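Second Use: Stripping Towers at Clanby
Words: Ngozi Etim
March 2010

Office towers reach the Clanby workshop in batches, and the current batch is 127 machines from a single insurance office. Each one is opened, stripped to a fixed parts list and either rebuilt or broken for spares. Lionel Tunstall, who runs the bench, allows six minutes for a first inspection. Anything that needs longer goes to a second shelf.

The side panel comes off first and the case is laid flat. Working height matters less than access: a tower on its side puts the board face up, with the slots in reach and the cables slack. Dell cases suit this method well. The parts meant to be handled are moulded in blue, so the order of work can be read off the chassis before a screwdriver is picked up.
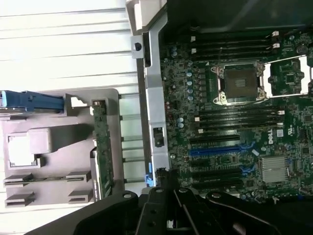 Which part should come out first? The drive, with its cables unplugged at both ends, so that no data leaves the building in a case that has been passed for resale.

Drives are logged by serial number and wiped on a separate rig. Those with more than a handful of reallocated sectors are shredded. Memory is tested in matched pairs, and a module that fails once is not given a second run. Tunstall is strict on this point – a marginal module costs more in returned machines than it will ever fetch.

Expansion cards are next. The retaining clip is released fully before the card is lifted, and the card is drawn out square to the slot. Rocking it end to end is the usual cause of cracked connectors. 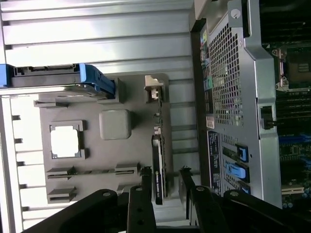

Cards go into antistatic sleeves, sorted by bus type and then by bracket height. Low-profile brackets are kept in a drawer of their own, as they are lost more often than any other part and Sustix, the workshop's parts dealer, charges separately for replacements.

The processor is left until late. Old thermal compound can grip hard enough to pull the chip out of its socket with the heatsink, so the machine is run for a short spell beforehand and the heatsink is twisted slightly before lifting. Residue is removed with alcohol and a lint-free cloth.
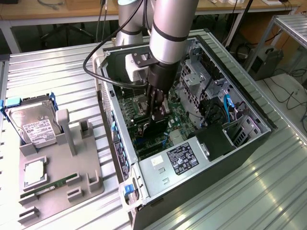

Power supplies are load-tested and never opened. Of the last 167 tested, six were rejected, mostly for fan noise. Monique Coste, who handles sales, expects the first rebuilt machines from the insurance batch to go out in April.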